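Search this site Enter keywords

Reading Old Records, Handout 4: Dating an Undated Town Copy

Many town clerks made copies of charters and left off the date. Our practice document is the Vomelgate charter copy, 188 lines on a single sheet. Read the transcript before class and bring your notes.

Start with the handwriting. Compare the long s, the capital letters and the abbreviations with the dated samples in the course folder. This usually narrows the date to a span of 20 years or so.
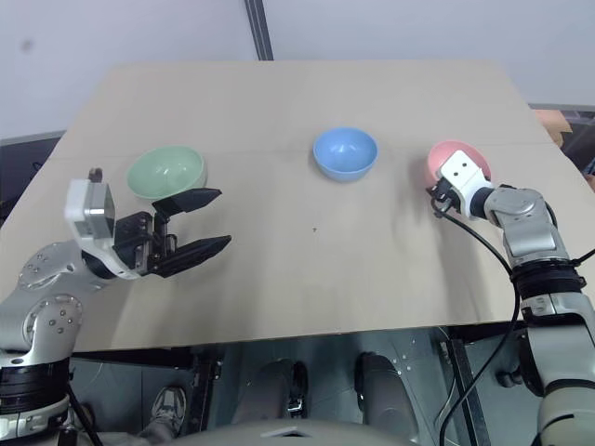 Oskari Rissanen

Next, look at the names. The copy lists 16 witnesses. Laaksonen and Jondard both appear in the tax rolls, and the years when they overlap give a second span. Famirik is a place name here, so do not search for it as a person.

Spelling is weak evidence. A clerk copying an older text often kept the old forms.

For March: write one page giving your date range and the evidence for each end of it. Cite line numbers. Lines 80 onward are badly faded, so mark doubtful readings with square brackets.

Last updated: March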